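Drinks Corner Check, Jarnano Activity Room
Checked by Walter Nina, Saturday, before the 9:20 group
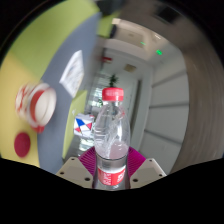
I love doing this one! The corner gets used hard all week and it keeps holding up — good work, everybody.

1. Bottles: caps on and screwed down
OK. The red caps are great, easy to spot from the door. Keep closing them between pours.

2. Bottles: dents and leaks
OK. Crumpled plastic is fine as long as the bottle stands up straight by itself. Any bottle with a split or a damp bottom goes out the same day.

3. Labels readable
OK. Please don't peel them! Bohdan needs the date when he rotates the stock.

4. Cups
Needs work. Used ones were getting mixed in with clean ones on Friday's late shift. New stack opened, 69 left in the cupboard.

5. Tabletops wiped, no sticky rings
OK, and really nicely done. Vomix spray is back on the high shelf where it belongs.

6. Floor under and beside the tables
Needs work. One mat by the sink curls at the corner and I caught my toe on it. Taped for now, replacement asked for from Genach.

7. Notices on the wall
OK. Check the tape once a month, the top corners go first.

8. Water cooler filter
Not due. Good for 3,000 liters and we're well under.

9. First aid box within reach
OK, but low on small bandages. Bohdan Lysenko will add 20 to the February order.

Result: pass, with items 4 and 6 open. I'll look at the mat again once the new one is down — can't wait to be rid of that tape!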